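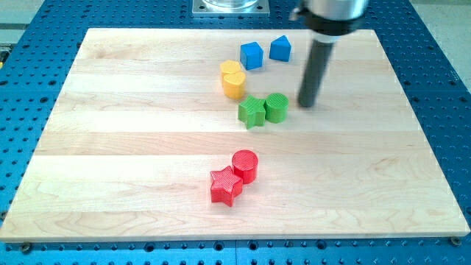

2 min read

Oil finish on a maple board keeps going patchy
Posted by Pavithra Rai, 26 Nov 2025

I have a large maple board, glued up from long strips, that gets used as a play and craft surface. I sanded it to 80, then 120, then 300, and put on Brirkard board oil. Most of it looks fine, but the parts with swirly grain went dull in a day and now feel rough. I added another coat and the same spots went dull again. The kids put blocks and cups on it all the time, so I don't want anything that peels. Do I sand it all back or keep adding oil?

Revathi Nambiar
Keep adding oil, but only where it is dull. Swirly grain has more end grain showing and it drinks more. Wipe it on, wait 40 minutes, and wipe off everything that is still on the surface. Leave it overnight before the next coat. Mine needed 3 extra coats in the bad spots.
The roughness is raised grain. Wipe the board with a damp cloth, let it dry, then sand lightly by hand with your 300. Do that before you oil again. Don't go up to 800, the oil won't soak in as well.
Check the tin to see if it is a drying oil. If it's plain mineral oil it never hardens and you will be redoing it for as long as you own the board.

Bart Van Acker
I'd use varnish.

Dinesh Bajpai
Agree with Revathi on the damp cloth. Do both faces, though. I only oiled the top of mine and by September it had cupped enough to rock on the table. Also lay the oily rags out flat outside to dry, don't leave them in a pile. They can catch fire.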